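How do you teach a robot to make a bed?

Making your bed takes you a minute or two, even when you're half asleep. You don't have to think about where your hands are. You just grab the sheet, give it a tug, chuck the pillow back where it goes and run off to breakfast.

For a robot, all of that is really hard! At the Clercombe Robotics Club, a team of students has been finding out just how hard, and they're having a great time doing it. They call their project Gorkine.

Why is a bed so tricky?

Think about a toy brick. It has the same shape when you pick it up, when you turn it over and when you drop it on the floor. A robot can learn that shape once and use it again and again.

Now think about a bedsheet. Pull one corner and the whole thing changes. It folds, it bunches, it slides off the other side. Every time the robot looks, the sheet is a different shape. Engineers call things like this "deformable", a fancy word for squishy, bendy or floppy. Pillows are deformable too. So are socks, jumpers, towels and your school hat.

How does the robot learn?

You might think somebody types in a giant list of instructions. Some robots do work that way, especially in factories, where every part turns up in exactly the same spot. The Gorkine team does it differently. They show the robot what to do.

Fidelina Espinoza is in Year 9 and is one of the club's drivers. She moves a set of controls with her own hands, and the robot's arms copy her. While she works, a computer saves what the camera sees and how every joint is bent. One go from start to finish is called a demonstration.

"My first one was terrible," says Fidelina. "I pushed the pillow onto the floor and then I couldn't reach it."

One demonstration isn't enough, because the robot would only know about one sort of mess. The team set themselves a goal of 300 demonstrations, and by August they had recorded 420! They mess up the bed a new way each time. Eliécer Quintero, who is in Year 7, says messing it up is the best job in the club.

After that, a computer program studies all the recordings and looks for patterns. What did the driver do when the pillow was crooked? What about when the sheet was wrinkled on one side? Bit by bit, the program gets better at guessing what move should come next.

What does the robot use for hands?

Your hand has four fingers and a thumb. Each of the robot's arms ends in a gripper with only two fingers, and they open and close a bit like a pair of kitchen tongs. Try picking up your own pillow with two pairs of tongs and you'll see why the drivers need so much practice!

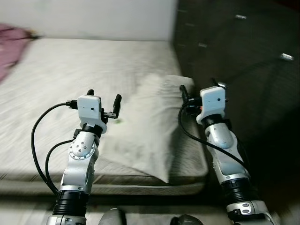

Two arms, two grippers and one pillow lying crooked on the bed.

Can it do it by itself yet?

Sometimes! In the latest test the team gave the robot 50 turns at straightening the pillow with no driver. Their coach, Sreekumar D'Souza, won't let anyone skip writing down the turns that go wrong, and those notes help the team choose what to record next. Smoothing the sheet is still a job for the drivers.

Words to know

Gripper: the part of a robot that grabs things.
Joint: a place where an arm can bend or turn. Your elbow is one.
Demonstration: one recorded go at a job, for the robot to learn from.
Deformable: able to change shape when it is pushed or pulled.

Try it at home

Put a tea towel on the table and scrunch it up. Grab two pairs of tongs and ask a grown-up or a friend to time you while you lay it out flat. Then swap. Which corner did you grab first, and did your friend pick the same one?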